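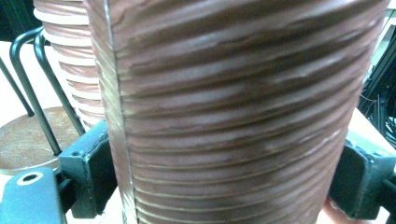
Povard hose grips – README

Contents of this folder

Povard is a small set of recordings made with a hand-held gripper on flexible ribbed hoses. We made it to compare two finger shapes before ordering a larger batch from Oltance. The first shape is called Pralard in our notes and the second is called Zulu. Both have the same length and fit on the same mounting plate, so you can change them with two bolts.

The set has 388 recordings. Of these, 227 were made with the Pralard fingers and the rest with the Zulu fingers. The numbers are not equal, I know. One Zulu finger got a crack in February and we had to wait for the replacement.

Why hoses

Most of our earlier tests used boxes and bottles. These are easy for any finger. A ribbed hose gives way when you press it, the ribs fold together under the finger, and the outer skin makes small creases. If you squeeze too little, the hose turns in the grip. If you squeeze too much, it goes flat and you can no longer tell from the opening width how large it was. For this reason the hose became our standard "difficult" object.

How the recordings were made

The operator holds the gripper from below and closes it with the trigger. One recording is one grip: approach, close, hold, lift a little, put back, open. Please keep this order if you add your own. The camera sits on the gripper and looks forward between the fingers, so during the hold the hose fills a large part of the view. The table and the things behind it change between sessions. We did not clean the background on purpose, and cables and furniture can be seen in many recordings.

The closing limit was set to 30 on the controller scale for all grips. This is the controller's own unit and I have not converted it to newtons.

Files

grips/ – one folder for each recording, with video and finger opening
labels.csv – recording number, finger type, result, remark
calibration/ – camera settings for each session
old/ – first attempts with the wrong closing limit, please do not use

Labels

The result column has the values held, turned, slipped and unclear. "Turned" means the hose stayed between the fingers but rotated by more than one quarter. "Unclear" is used when two people did not agree after watching the video twice. The remark column is free text and sometimes in French, sorry for that.

What we saw so far

The flat, angled faces of the Pralard fingers press the ribs together over a wide area. They hold well when the hose is upright and less well when it lies on the table. The Zulu fingers are rounder and find the valley between two ribs more easily, but they let the hose turn. I would not draw a strong conclusion from this before the numbers are equal.

Known problems

Recording 475 exists although the set has fewer recordings than that. The numbers were not given again after we deleted bad ones.
In bright light the pale surfaces become white and some detail is lost.
The coating of the fingers gets scuffs with use. We did not record how old each finger was.

Contact

Jihad Sleiman keeps the set and the label file. If you find a wrong label, please send him the recording number and the time in the video, and he will correct it in the next version.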